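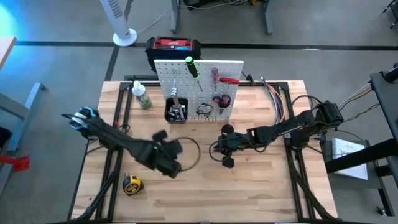
Pegboards are the cheapest way I know to stop losing your screwdrivers, and you can have one set up in an afternoon, tea breaks included. I held off for years because I figured I'd need a whole garage wall for it, but a small one standing upright at the back of the bench does the job beautifully. Mine is white, and the things I reach for most hang on it: the screwdriver with the green and black handle near the top, a little red and clear one beside it, and the scissors with the red and blue handles over on the right. Bright handles on a white board are so easy to spot!

What you'll need

A piece of pegboard (mine cost me $17 as an offcut, so ask at the counter before you buy a full sheet)
A handful of hooks that fit the holes
Two brackets and some short screws
A pencil and a tape measure
A small bin for hardware

Take your hooks with you when you buy the board. There's more than one hole size out there and I came home with the wrong one the first time, grumbling all the way.

Laying it out

Before you fix anything, put the board flat on the floor and lay your tools on top of it. Shuffle them around for a bit. I put the screwdrivers up top and in the middle, where my hand goes without thinking, and kept the scissors off to one side so the blades aren't in the way when I grab something else. Pliers and crimpers take up more room than you'd guess once the handles splay open, so give them a gap (I didn't, and had to redo that whole corner).

When you're happy with it, mark the hook holes lightly in pencil. My neighbour Zlata traces right around each tool in marker so she can see what's missing. Looks great, but I change my mind far too often for that.

Standing it up

Screw the brackets to the bench first, then the board to the brackets. If yours is going in front of a wall, leave 32 mm behind the board, enough for the hook ends to poke through without scraping the paint. Give the top a good wobble. If it rocks, add a third bracket in the middle before you hang anything heavy.

The small stuff

Screws and fasteners live in a little black bin down in front of the board, on the left. Yes, they're all mixed in together. I had them sorted into jars once, and it lasted until the first time I was in a hurry. One bin, tip it out on a tray, find your screw, scoop the lot back in.

Bottles stay on the benchtop beside the bin, standing up with the caps on tight. Don't try hanging them, I've cleaned that mess up already.

Leave a few hooks empty, too. I've got a plain metal one on the left side of mine that's handy for whatever turns up next, and at the moment I'm eyeing off a tape measure for it.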